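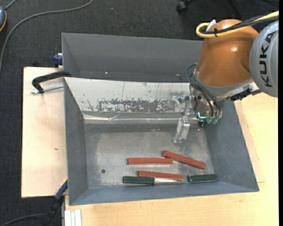

Tres barras de color marrón rojizo, un bloque verde oscuro y una pieza con mango verde en el contenedor delantero. Detrás, el segundo contenedor.

Contenedores y material suelto
Galería de la nave de Brallport

Esta galería reúne material del almacén de Brallport, el taller que Mova y Stunow comparten desde hace varios años. Está dedicada a los contenedores metálicos grandes y a lo que se guarda en ellos: barras, bloques, recortes y piezas que todavía no tienen sitio en la estantería. Los textos son de Clotilde Jacquet, con correcciones de Thibault Boyer.

Los contenedores
Los dos son grises y de metal. El de delante tiene los lados inclinados y se ensancha hacia el borde, una forma cómoda para sacar piezas largas sin que se enganchen en las esquinas. Llegaron a Brallport con el traslado desde la nave antigua, junto con las estanterías bajas y el banco de corte. Jacqueline Huet propuso entonces pintarlos por fuera de otro color para distinguirlos, y la idea quedó en la lista de tareas pendientes, donde sigue.

El panel del fondo
El panel inclinado de color blanquecino, en la parte trasera del contenedor delantero, tiene arañazos finos verticales y motas oscuras. En la mitad inferior el recubrimiento está gastado en una franja irregular y asoma el gris. En el taller se ha hablado de lijarlo y volver a pintarlo. De momento se mantiene así; el desgaste no afecta al uso y una mano de pintura obligaría a tener el contenedor vacío casi 80 horas entre lijado, imprimación y secado.

Las barras
En el taller se las llama simplemente «las rojas». Se usan en las pruebas de colocación y de orden, y al acabar la jornada vuelven al carro. Su Chen-Lo fue durante un tiempo el nombre que figuraba en la etiqueta del carro, por una errata; el nombre correcto es Su-chen Lo, que lleva el inventario de piezas largas y agradece que se le avise cuando una barra cambia de sitio.

El bloque y la pieza de mango verde
En el inventario están apuntados en hojas distintas: el bloque en la de piezas macizas y la pieza con mango en la de varios. La hoja de varios tiene ahora 107 líneas y necesita una revisión. Timothée Marchal se ha ofrecido a hacerla en abril, empezando por lo que no tiene número de referencia.

Normas de uso del almacén
El material largo se deja tumbado, nunca apoyado contra el canto del contenedor.
Ningún contenedor se carga por encima de 100 kilos si se va a mover con la transpaleta pequeña.
Las piezas sin referencia se apuntan en la hoja de varios el mismo día.
Los martes a las 10 se vacían y se barren los contenedores. Quien necesite conservar algo dentro tiene que avisar antes.
Los recortes con rebaba van a la caja de la entrada.

Notas sobre la galería
Los nombres de las piezas son los que se usan a diario y no siempre coinciden con los del catálogo de Sulemana, nuestro proveedor. Si alguien busca una pieza concreta, es mejor consultar la hoja de inventario, que está colgada junto a la puerta del almacén y también en la carpeta compartida.

Las correcciones a los textos se pueden dejar por escrito en la mesa de Clotilde Jacquet. Falta por añadir el apartado de las estanterías bajas, que se publicará cuando esté terminado el nuevo reparto de baldas.

Volver al índice de galerías
Siguiente galería: el banco de corte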